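Rillside Support
Ticket: Zamix clipboard history empties itself when copying long blocks
Status: Solved
Opened: Wed 3 September

Original message
Hello all, and thank you for such a handy little program. I use Zamix all day long for pasting standard paragraphs into letters, and I'd be quite lost without it. Lately, though, the history list goes blank whenever I copy a long block of text. Single words and short lines are fine. I have the history set to 500 entries and there were 840 lines in the document I was copying from, if that helps. I've restarted the computer (twice, to be on the safe side) and the list does come back, but only the pinned items are in it.

Reply from support
Sorry to hear that, it must be maddening in the middle of a letter! Could you open Settings, then Storage, and tell us what the "Largest single entry" box says? And are you on the Skeltby skin or the plain one? The two handle the list a bit differently.

Customer
It says 10. I'm on Skeltby - I like the bigger lettering.

Reply from support
Lovely, that explains a good deal. The box is in kilobytes, and 10 is the old default from before the update. Anything bigger should simply be skipped, but the Skeltby skin clears the whole list by mistake. Please set the box to 0, which means no limit, click Apply, then close Zamix from the tray icon and start it again. Closing the window only hides it, so do use the tray.

Customer
Done, and I've now copied the whole document three times without losing anything. One small thing while I'm here: the name Bárány came out of the history as B?r?ny. It pastes properly straight from the letter.

Reply from support
That one is the "Plain characters only" tick box, under Paste. Untick it and copy the name afresh, as the old entry will stay as it is. The skin fault is down for build 17 and we'll add a note to this ticket when it's out. 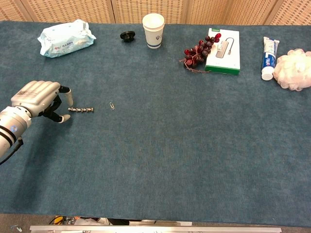
Robotic hand over a blue-green tabletop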